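Squeaky floorboards in the hallway, worse since winter. Screws, powder or rip it up?

Posted in Home & Garden > Floors and Walls
Tags: timber floors, squeaks, old houses, subfloor

Erick Masanja
Hi all, first time posting so go easy on me. We moved into a 1950s weatherboard place in Cistamton last year and the floors were a big part of why we bought it. Proper old hardwood boards right through the hall and both front bedrooms, sanded and coated by the previous owners not long before they sold. They look a treat.

The trouble is the noise. When we moved in there were maybe a couple of spots that creaked and I thought it was charming. Over winter we ran the heater pretty much non-stop and now the whole hallway carries on like a pirate ship. The worst bit is right outside the baby's room (of course it is) and I've learned to walk along the skirting board like I'm on a ledge. My wife does a kind of long jump. The baby wakes up anyway.

I can get under the house, just. There's a hatch in the laundry and enough room to crawl if I don't breathe in too much. I went under with a torch one night while my wife walked up and down above me, and I could see the boards moving a bit over two of the joists near the bedroom door. One of the joists looks like it doesn't sit hard on the bearer either, there's a gap I could slide a paint stirrer into.

So what I want to know is whether I should be fixing this from above or below. I've seen kits with snap-off screws that go in from the top, and the bloke at the hardware shop tried to sell me a tub of Estico floor powder that you brush into the gaps. I rang one flooring mob and they quoted me $800 before they'd even had a look, which put me off a bit. I don't mind spending money but I'd like to know it's the right thing first. I'm reasonably handy, I've built a deck and hung a few doors, but I've never touched a finished floor and I'm a bit scared of wrecking it.

Any advice welcome. Cheers.

Jacobus Mthembu
G'day Erick, I've been through exactly this in two houses now, so you've got my sympathy. You've already done the hard part by going underneath with somebody walking on top. Most people start squirting stuff into gaps and never find out which board is moving.

Start with the joist that isn't sitting on the bearer, before you do anything at all to the boards. If the joist drops every time someone steps on it, you can put as many screws in the floor as you like and it'll still move. You want a packer in there. I use fibre cement offcuts or the hard plastic ones, and I wouldn't use softwood because it crushes over time and you're back under there in a few years with spiders in your collar. Slide it in until it's snug and then stop! That's the bit I got wrong in the first house. I belted a wedge in with a hammer, felt very pleased with myself, and lifted the floor enough that the bedroom door wouldn't close. Snug by hand, maybe one light tap, then get your wife to walk over it again.

Once that's sorted, go after the boards that are rubbing on their nails. What happens with old boards is they shrink when the air's dry (your heater running all winter will do it), the nail hole gets a bit sloppy, and the board slides up and down on the nail shank. That's your squeak. The other kind is two boards rubbing along the edges, tongue against groove, and it's usually a drier, scratchier sort of sound. You'll get to know the difference, sadly.

For the nail ones, doing it from below is heaps kinder to your finish. Cut a length of 70 x 35 pine, run a good bead of construction adhesive along the top edge and down the side, push it up hard against the underside of the boards and screw it sideways into the joist.

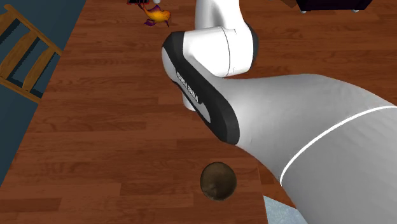 Have somebody stand on the boards while the glue goes off, or put something heavy up there overnight. I used boxes of tiles. Leave it until the next day before you decide whether it worked, since a bit of a creak while the glue is still soft doesn't mean much.

If you ever drive a screw straight up into the floorboards from underneath, measure three times. Old boards that have been sanded a few times can be a lot thinner than you'd think, and there is no worse feeling than a screw tip coming up through a floor you love. Wrap a bit of tape around the drill bit for a depth stop, and take the length off the thinnest board you can find. I'd try the glued block first and only go to screws for the stubborn ones.

The screws from above do work, I've used them in a spare room. But you'll have little holes to fill and you'll spend the rest of your life seeing them, even if visitors don't. Filler never quite matches on a floor that's already been coated. Under a carpet runner, go for your life.

My whole hallway took me one long Saturday and 4 tubes of adhesive, plus a very grumpy neck. All up I spent under $140, and that included a decent headlamp and knee pads, which I'd buy again before anything else on the list. Wear a proper mask too, it's filthy under there and in a place that age you don't know what's been dropped. If you come across any old broken sheeting that looks like fibro, leave it alone and get it checked.

Clandar
Powder. Takes 2 minutes, brush it in, walk on it a bit, vacuum up the rest. Plain talc does the same job as the dear stuff. If it comes back do it again. I wouldn't be crawling under anything.

Châu
Powder's fine for boards rubbing edge to edge but it won't do a thing for a joist that's hanging in the air, so I'm with Jacobus on the packer. I'd only add a couple of bits.

Have a look at why that joist has dropped. Ours had a stump that had sunk because the downpipe outside was cracked and had been emptying itself against the house for who knows how long. We packed the joist, it was quiet for one summer and then it all came back. Fixed the downpipe, got the stump redone, no noise from that end since. So while you're under there, shine your torch on the dirt and on the base of the stumps. If the ground's damp on one side of the house and dusty on the other, sort out the water first.

Also go easy on the heating if you can. We put a cheap humidity gauge in the hall and it was a real eye-opener in July, the air was bone dry. Turning the ducted down a notch overnight and leaving the bathroom door open after showers made a noticeable difference to the gaps between our boards. By November half the squeaks had gone quiet on their own, so if yours are mostly a winter thing you might find there are only a few left to chase.

And talc on a coated floor is slippery as anything, Clandar! Be careful with that outside a baby's room when you're going past in socks at three in the morning.

Erick Masanja
Thanks everyone, this is brilliant. Went under again on Tuesday after work and there's a wet patch near the stump on the bathroom side, so Châu might be onto something there. Going to ring a plumber before I glue anything. Jacobus, did you go with the 70 x 35 the whole length between the joists, or just short blocks where the squeak was?

Jacobus Mthembu
You run it along the joist, mate, so it's tight against the joist on one side and up under the boards on top. I cut mine long enough to catch three or four boards either side of the noise. Good luck with the plumber.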